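Search this site... Go

How to tape a hockey stick (and have it last past the second period)

Last updated: June 2, 2022

I've been playing rec hockey at Prastthorpe long enough to have taped around 200 sticks, and not all of them were mine. Once people see you with a roll in your hand they tend to pass you theirs as well, and I quite like doing it so I never say no. Every May we get a batch of new players up from the learn-to-skate sessions and I end up going through the same things on the bench, so I've finally written it all down.

It's aimed at beginners, but if you've been playing for years and your tape still peels up at the toe by the first break, have a read anyway!

What you need

- One roll of cloth tape for the blade, black or white
- One roll for the handle (grip tape if you like it, plain cloth if you don't)
- Scissors, or good strong teeth
- A puck, for pressing the tape down
- A bit of stick wax, optional

I use Flakis cloth tape on the blade. It's a touch stiffer than some and tears in a straight line, which I love. Plenty of our lot swear by Thaler and I've had no trouble with that either. What you don't want is the shiny clear stuff you hold your socks up with. It's slippery, it has no give in it and it makes a horrible noise on the ice.

Get the old tape off first

Please don't tape over old tape. I know it's tempting when the Zamboni is already coming off, but you're adding weight right where you least want it, and the layer underneath is full of water and snow.

Pick at the heel end until you've got a flap and pull it back slowly along the blade. If it leaves sticky grey lines behind, rub them with a dry cloth and then with a ball of the tape you've just pulled off, sticky side out. That usually lifts the rest. Leave the blade to dry somewhere warm (next to the radiator is fine, on top of it is not).
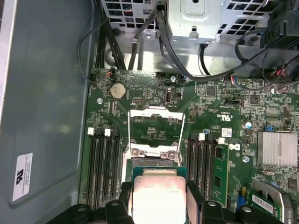
Processor held just above the open socket, memory slots to the left.

Taping the blade

1. Decide on heel to toe or toe to heel. I go heel to toe. The edges of the tape then face the toe, and I like the way the puck rolls off it. Flurina Trummer, who centres my line and scores a lot more than I do, goes the other way and thinks I'm daft. Try both for a few weeks each.

2. Stick the end of the tape on the bottom edge of the blade, just in front of the heel. Starting on the bottom means the loose end gets trapped under the next wrap.

3. Bring it up the back, over the top and down the front, keeping it as upright as you can. Keep a steady pull on the roll. You want it snug, but if the cloth is stretching and going narrow in your hands you're pulling too hard.

4. Overlap each wrap by a bit under half the width of the tape. Less than that and you'll get gaps as it wears. Much more and the blade gets thick and dead, and you stop feeling the puck.

5. Watch for creases along the bottom edge, where the blade curves. If you get one, go back a wrap and do it again. A crease down there will be a hole by the end of the night.

6. When you get to the toe you can stop short and leave the tip bare, or cover it. I cover mine: let the last wrap hang over the end, fold it flat and trim round the curve with scissors.

7. Rub the whole thing down with the side of a puck, both faces, quite hard. It warms the glue a little and flattens the ridges. This is the bit everyone skips and it's the bit that makes the tape last.

Waxing it

If you're going to wax, do it now. Rub it over the tape in short strokes and then go over it with the puck again. It keeps the snow from building up and gives a slightly tackier feel when you're catching a pass. I used to wax before every game and these days I do it when I remember. 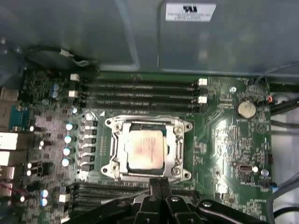
Making the knob

The knob is the lump at the top end of the stick, and it does two jobs: it stops your top hand sliding off and it makes the stick easier to pick up with gloves on when you've dropped it in a corner (you will).

Wrap the tape round and round the very top until you like the size. Small hands, small knob. Then pull out an arm's length of tape, let the roll hang, and spin it until the tape twists into a string. Wind that string down the shaft in a loose spiral, as far as your top hand ever travels. Cover the lot with a single layer of flat tape, from the bottom up, and finish on the knob.

My own stick is 140 cm to the top of the knob, by the way. Do check your length after taping, in skates, because a fat knob does add a bit.

White tape will eat the palms of your gloves faster than grip tape, in my experience. I went through a pair of Dosley gloves in one winter before I worked out what was doing it.

How often should you redo it?

Handle: whenever it goes shiny or starts to smell. Blade: I do mine every second game, and before that if I can see the blade through the heel. Goalies can stretch it much further, and our number 44 only changes his when somebody complains.

Take a spare roll to away games, and write your name on the inside of the cardboard ring. Rolls wander off in changing rooms.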